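Watgate House Residents' Association
Minutes of the June meeting, held in the ground floor sitting room, Monday, 7 p.m.

Present: Rosalía Cordero (chair, and taking the minutes as well, so please forgive the gaps), and residents from 14 households. Apologies were received from both of the Arnaud Street flats and from the couple in number 9, who are away until the end of the month and send their love to everyone.

1. Minutes of the last meeting

These were read and agreed, with one correction. The person who offered the piano stool was from the second floor and had been put down as third. Sorry about that! The stool is still on offer if anyone would like it.

2. The parquet

We spent a good deal longer on the floor than the agenda allowed for, but everybody had something to say and it was a nice discussion. The quote from Grendard for sanding and sealing the whole of the shared workroom has come in and was passed around. Most people thought it fair. There was some worry about the smell of the sealant, and whether the room would have to be closed for the full week, and Rosalía agreed to ask both questions before anything is signed.

It was also asked whether we might get by with a good clean and a coat of wax for one more year. Several residents liked this idea very much -- the older ones among us remember the last sanding and the dust that got into everybody's kitchen cupboards. Others felt that wax only puts the job off. A show of hands went 9 to 7 in favor of going ahead with the sanding, provided the answers from Grendard are satisfactory. Felt pads for the furniture will be bought in the meantime, and a packet left on the hall shelf for anyone who would like some for upstairs.

3. The standing desk

The white standing desk has been a great success and the chair wished to say thank you once more to the family who passed it on to us. The question tonight was whether it should stay where it is, against the back wall, or go over by the window. Those in favor of the window spoke warmly about daylight and about being able to see the garden while one works. Those against pointed out that the afternoon sun gets very fierce on that side, and that whoever stood there would be in the path of anybody coming in with a stroller.
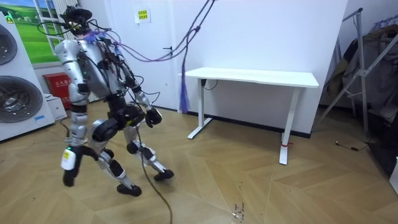 WATGATE, June

It was agreed to leave the desk at the back wall through the summer and look at it again in the fall, when we will all have a better idea of how the light falls. Anyone raising or lowering the top is kindly asked to put it back at a middling height when finished, as not all of us find the controls easy.

4. Booking the workroom

The paper sheet on the door is full of crossings-out and has become quite hard to read. A fresh one will be printed with larger boxes and bigger spaces for names. Two-hour slots stay as they are. A request for an evening slot on the same night every week was talked over kindly and at some length, and in the end it was agreed to try it for the summer and see if anybody is put out.

5. Lamps and curtains

Karano can supply the same plain curtains we have in the hall, and they have a sample we may borrow. Rosalía will collect it and hang it over the back of a chair in the sitting room so that people can have a proper look and a feel of it. The lamp with the loose switch has been unplugged and should please be left that way until it has been mended.

6. Any other business

The blue casserole dish left after the spring supper is still in the sitting room cupboard. A set of 16 folding chairs has been offered to us free of charge, and we said yes, though we still have to work out where they will live. Suggestions to Rosalía, please, in person or under her door.

The meeting closed at 9 p.m., with thanks for the lemon cake.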